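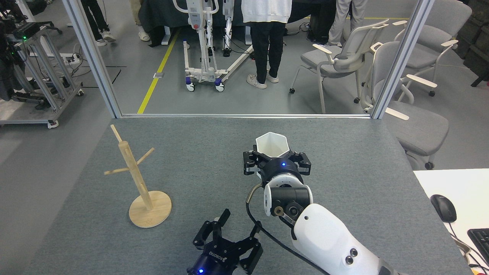
Photo: Usha Palaniappan

How to get tea and coffee stains out of your mugs (and keep them out)

Posted by Tahira Bhutto on Sunday, September 30, 2018

My mother-in-law came to stay in April, and on her second morning I found her at the sink with her sleeves rolled up, scrubbing away at my favourite mug. She was very kind about it. "I thought it was a brown one," she said. It is not a brown one, or it wasn't when I bought it, and I'm afraid that once she'd gone home I went through the whole cupboard and found that hardly a cup in it was the colour it was supposed to be.

So I've spent a good part of this year trying every trick that friends, neighbours and readers have sent me, and I thought it was high time I wrote up the ones I still use. They're all cheap, and you very likely have what you need in the kitchen already.

What you'll need

Bicarbonate of soda
White vinegar
A soft sponge or an old cotton cloth
A bottle brush, if you have tall or narrow mugs
Denture tablets (yes, really - more on those in a moment)

Start with bicarb

For everyday staining I always try this first. Rinse the mug, tip out the water but don't dry it, and drop in a heaped teaspoon of bicarbonate of soda. Rub it round with a damp sponge, paying attention to the ring where the tea usually stops, and then go down into the corner where the side meets the bottom. It should feel like a very fine paste. If it's gone runny, add a bit more bicarb, and if it's dusty, a few drops of water.

Leave the paste on for 5 minutes while you do something else, give it another rub and rinse it well. Most mugs will be finished at this point. Mugs with flat sides inside take a little more patience, as the sponge likes to skip over the angles, so wrap a corner of cloth round your fingertip and run it down each one.

If that doesn't shift it

Fill the mug halfway with white vinegar and top it up with hot water from the kettle. Let it stand for half an hour, pour it away, and go back in with the sponge. This is especially good if you live in a hard water area like we do, where the limescale gives the tannin something to cling to. My friend Marlies Camenzind does all of hers this way on a Saturday and swears the tea tastes better for it afterwards, though I can't say I've ever noticed a difference myself!

Please don't mix the vinegar with the bicarb. I know everybody does, and the fizzing is very satisfying, but they mostly cancel each other out and you end up with slightly salty water. And never use vinegar alongside bleach, as the fumes are dangerous. 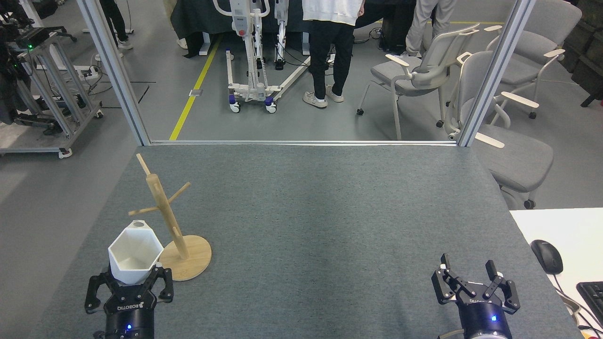 For the really stubborn ones, fill the mug with warm water, drop in a denture tablet and leave it overnight. I was doubtful about this when Waqas Qureshi wrote in to suggest it, but I tried it on a mug I'd more or less given up on, the one that lives by the paint tins in the shed, and it came up beautifully. Use 2 tablets for a very large mug. Wash it properly with washing-up liquid in the morning and rinse it twice before anyone drinks from it.

A few things to be careful of

Leave the steel wool in the drawer. It takes the stain off, but it can scratch the glaze, and then the next lot of tea has lots of lovely little grooves to settle into. Go gently too with anything that has a gold or silver rim, and keep the vinegar away from it altogether. Hand-painted mugs should be tested underneath first if you aren't sure how they were finished.

Travel mugs need their lids taken apart. Pull out the rubber seal, wash it separately, and let all the pieces dry before you put them back together.

Keeping them clean

The best thing you can do is rinse the mug as soon as you've finished your drink, even if you haven't time to wash it. I'm hopeless at this, but I'm better than I was. After that, let your mugs dry fully in the open air before they go back in a closed cupboard, and don't stack them inside one another while they're still damp or you'll get that musty smell.

I give ours a bicarb rub every couple of weeks now, usually while the dinner's in the oven, and it takes no time at all. If you've a method I haven't mentioned, do leave it in the comments. Shabnam Khattak has already told me about lemon and salt, and I'll be trying that one next.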